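Keys and Badges: What We Learned From One Year of Lost Property
Speaker notes, Doaa Hegazy, Musteden office managers' meetup, 18 June 2025

Slide 1
Say hello. Thank Despina Ionescu for the room and the coffee. Ask who here has paid for a lock change in the past year. Wait for hands.

Slide 2
Our building: 800 badge holders, four entrances, one front desk. Before November we kept lost items in a drawer. No log. People came down, dug through it and took what looked like theirs.

Slide 3
The log. One line per item: date, where found, who handed it in. Don't read the columns out loud, they have the handout.
First month: 37 items handed in, 30 claimed. Most were badges. The rest were keys, mainly for desks and bike locks.

Slide 4
Badges are easy. Name on the card, call the person, done. Keys are the hard part. Never put a room number on a key tag. Use a code and keep the list at the desk.
Mention the Zorance tenants, who keep keys and badge together on one clip. Good: the badge tells us who to call. Bad: lose one, lose both. Take a few comments on this, it got loud last time.

Slide 5
Cost. Spare badge holders come from Yordanov in boxes. We charge nothing for the first replacement. Skip if short on time.

Slide 6
Closing rule: unclaimed keys stay 33 days, then go to the locksmith. Badges get switched off the same day.
Leave last slide up for questions.

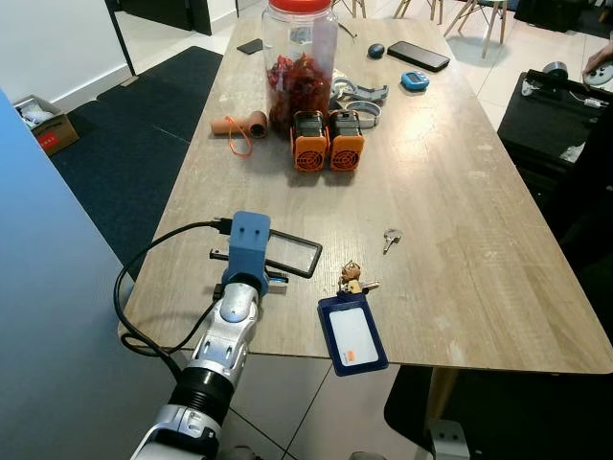

Slide 7: Card holder with keys attached, and a single key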